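Splitting one long online course into short units: where do you cut?

Last updated: September
14 shares

Maiara Conceição

I look after online training for Laltbridge, which runs canteens and food counters. We have one food preparation course that all 1,850 staff have to take in their first month. It was written as a single block of 3,000 words with a test at the end. People open it, get halfway, go back on shift and then have to find their place again. Plenty pass the test and then ask their supervisor something that was on the second page.

I've been told to break it into short units in Histska before the next intake. My first attempt was to divide the text by length, and that gave me units that stop in the middle of a procedure. The second attempt went by topic (hygiene, equipment, storage and so on) and gave me 9 units, two of them far longer than the rest. I don't want to drop content because our assessor checks it against a list.
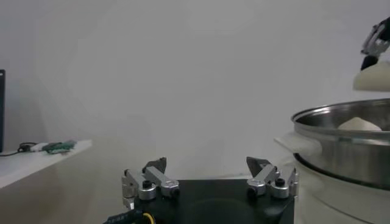
Should each short unit have its own test, or can I keep the single one at the end?

Keep the final test if your assessor needs a recorded score, and put two or three unmarked practice items at the close of each unit. Histska lets you leave those out of the gradebook. Marked tests everywhere will double your admin with resits.

2 comments

Pellow_training

I did this job at Broltedthorpe last year with a course of much the same size. My advice is to stop thinking about topics and write down what a person has to be able to do at work by the end. Each of those is a unit. If a unit takes longer than ten minutes to work through, see if it contains two tasks. If it can't be split without losing sense, leave it long. Uneven lengths bothered me more than they bothered the staff.

For the assessor, make a table with their list down one side and your units along the top, and tick where each point is covered. Some points will be ticked in more than one unit and that's fine. Ours accepted the table without any questions.
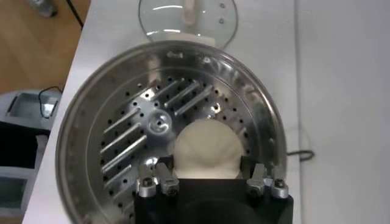 A task-based unit also makes it easier to decide what goes on each screen. I'd put one thing the learner has to notice or do on a screen, and move background reading to a link. Take a unit on steaming: a close view of the perforated tray, with its small holes and the raised metal bars, can sit beside one line of text on checking the tray before use. You don't need the history of the appliance or the full parts list there. Cutting that sort of thing from the main screens took out a third of our text, and all of it was still available for anyone who wanted it.

4 comments

nightshift_tutor

Agree with the above mostly. We use Jaber to build ours and it has a setting that remembers the last screen, check if Histska has the same because that would fix half your problem without rewriting anything.

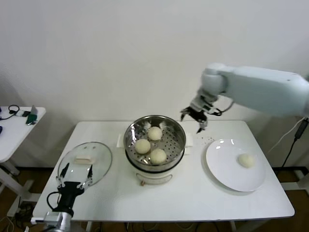 The other thing is to end each unit at a point where the learner could stop and go and do the job. We look for a moment that can be shown as one still and ask them what comes next. With three buns on the rack and the glass lid lying on the table next to the steamer, for instance, you can ask for the next step and have them type it in their own words. Then show a model reply. It's not marked, so there's no pressure, and supervisors can use the same still for a quick chat on the shop floor.

Also try it on a small group before the whole intake. We didn't and had to reissue the certificates.

1 comment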